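Bread diary, July: the rye week

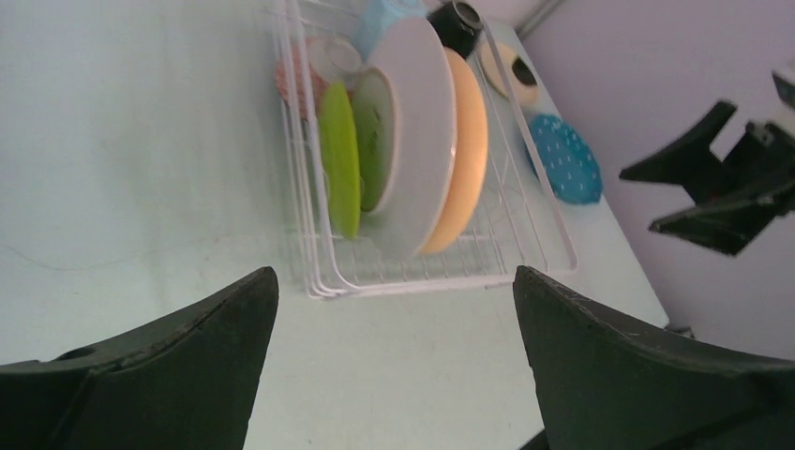 First morning, 6 o'clock

Up before the birds, or at least before the pigeon that sits on the gutter and shouts. I have been wanting to write one of these entries all month and now there is finally something to write about, because the starter has woken up properly. I fed it last night with the dark rye from Pickering and when I came down it had pushed the lid off the jar and was halfway down the side! I stood there in my socks grinning at it like a fool.

For anyone reading this who missed the spring entries, the starter is called Edum. It came from Graham Wainwright, who gave me a spoonful of his in a jam jar two summers ago, and Edum was what he had written on the lid. I thought it was a Dutch cheese joke gone wrong. He says it was a label from something else and he can't remember what. Anyway, it stuck.

The plan for the week is to get a proper rye loaf, a dense one, the kind you slice thin and that keeps for days. My white sourdough is fine now, I can make it half asleep, but rye has beaten me every single time. Gummy in the middle, or a great cavern under the top crust, or so sour that my sister asked if it had gone off. So: a whole week of nothing but rye, one change at a time, everything written down.

Loaf one went in before lunch. 900 grams of dough in the old tin, which is nearly the right size. I used Graham's method, where you make a thick porridge of rye and hot water first and let it cool before the starter goes anywhere near it. It smells amazing, like malt and digestive biscuits. I kept going back to sniff the bowl.

Later, same day

It rose! It really rose, little cracks all over the top, which every book says is the sign to get it in the oven. I got it in the oven. I was so pleased with myself that I cut it after an hour, which every book also says you must never do with rye, and of course the knife came out with a grey paste on it. I ate the crusts with butter and salt and they were gorgeous. The middle went in the food bin.

Lesson written on the wall calendar in capitals: WAIT UNTIL TOMORROW.

Second day

Rang Graham about the paste. He was very kind and laughed only a bit. He thinks part of it was cutting early, but he also asked how hot my oven was and I said what the dial said, and there was a long silence. So I have borrowed an oven thermometer from Amber next door (Amber Greenwood, of the good tomatoes) and would you believe it, my oven is running 20 degrees cool. All these years! Every flat Yorkshire pudding, every cake that needed another ten minutes and then another ten. I feel I should write to people and apologise.

Amber stayed for a cup of tea and told me her gran made rye in a flowerpot. A clean one, buttered, with a bit of greaseproof over the hole. I want to try this so badly. I have flowerpots. I asked if you soak them first and she said her gran would have said yes to that whether it was true or not, so I am going to look it up before I blow up a pot in my newly understood oven.

Loaf two mixed at teatime. Same flour, same porridge, but less water this time, and I swapped a spoonful of honey for black treacle. The dough is nearly the colour of a conker. You don't knead rye, you sort of plaster it, with a wet hand and a wet scraper, and I have got it in my hair and on the radio.

Third day

Baked loaf two first thing with the dial turned up to make the thermometer happy. A full hour and then a bit more with the lid off. The smell got out on to the landing and the postman said something nice about it. Wrapped it in a tea towel and put it on top of the fridge where I couldn't see it.

To keep my hands off it I went on the bus to Iken Mill to look at their flours. I had never been, and I can't think why, it's only the other side of the by-pass. There's a tiny shop at the side with bags stacked up to the window, and a man with flour in his eyebrows who will talk about rye for as long as you let him. I let him for ages. He sells a coarse one with bits of cracked grain left in, and he told me to soak the cracked grain overnight on its own and stir it in last. He also told me I've been keeping my flour in the wrong place. Next to the boiler is bad, apparently. I did know that really.

I came home with 2 bags of the coarse and one of the fine, and a bag of caraway seeds that I didn't need. My arms were dropping off by the bus stop. Worth it.

Fourth day, the good one

I cut loaf two at breakfast. I had the board out and the long knife and I stood up straight for it.

It was BREAD. Proper, close, dark bread with no paste and no cave. A bit sticky on the blade but only a bit. I had a slice with cream cheese and one of Amber's tomatoes and then one with marmalade, and then I took half the loaf round to Amber, who held it up to the light and said her gran would have approved of the bottom. I'm taking that as high praise. She had some more with a kipper later and put a note through the door to say so.

Things that changed between one and two, so that I don't forget: hotter oven, less water, treacle, and the waiting. I know I said one change at a time. I got carried away.

In the afternoon I set the cracked grain to soak. It goes into cold water with a pinch of salt and then you leave it alone, which is the sort of job I'm good at. Fed Edum twice, because the weather has turned warm and it's getting through its food like a teenager.

Also rang round about the flowerpot. You do soak it. You also bake it empty with oil on a few times before you trust it with dough. I've scrubbed one that used to have chives in it and it's drying on the back step.

Fifth day

Too hot to have the oven on after nine, so loaf three was an early one. Coarse rye, soaked grain, a good spoonful of caraway toasted in the dry pan until it popped. I was worried I'd overdone the caraway. The whole downstairs smelled like a Polish deli, and I mean that with love, the one on Station Road is where I first had bread like this and it's their fault I started.

It rose less than loaf two. I poked it, I looked at the clock, I poked it again. Graham says rye tells you when it's ready by the cracks and to stop looking at the clock, but Graham has been doing it since before I could drive. I gave it another half hour and in it went.

While it baked I sorted out the cupboard. Moved all the flour away from the boiler (all right, all right) and found a packet of Vivell dried yeast right at the back, bought when we first moved in. Into the bin. Also found the other half of the pastry cutter set! I have been cutting scones with a glass for years.

Flowerpot has had its first oiling. It smoked a bit. I opened the back door and flapped.

Sixth day

Loaf three is lovely. Heavier than two and much more chewy, with the grains coming through like little nuts, and the caraway is just right if you like caraway and far too much if you don't. My sister doesn't. She came for lunch and picked hers out on to the edge of the plate, and then asked if she could take some of loaf two home, so I know which one she'd vote for. I sliced the last of it for her and kept the heel.

We ate outside with radishes and cold butter and a bit of smoked mackerel. I do think rye is summer bread, whatever anybody says about soup. Thin slices, things on top, a glass of something cold, no cooking. I could eat like that until September.

She has asked for some starter. I've put a spoonful in a jam jar with fresh rye and written EDUM on the lid, and that's the third jar I've sent out of this house now. She wanted to know what it meant.

Last day of the week

Slept in. Fed the starter late and it sulked, then came round by lunchtime.

Second oiling for the flowerpot, no smoke. One more and I think it's safe. I've been drawing little plans of how the dough will sit in it and how on earth you slice a loaf shaped like that (rounds, I suppose, from the narrow end up, each one bigger than the last, what fun).

What I want to try next, in no order: the flowerpot. Half rye and half white with the soaked grain, for my sister, no caraway. The fine rye from Iken on its own. Cold tea in place of the water, which the man with the eyebrows swears by. A longer rise in the fridge overnight, if I can find a shelf. Orange peel?

Graham is coming over next week and wants to taste everything, so I had better have something to give him. Loaf four is in the bowl now with a plate on top. I used the last of the treacle. Need: treacle, greaseproof, salt, a new sponge.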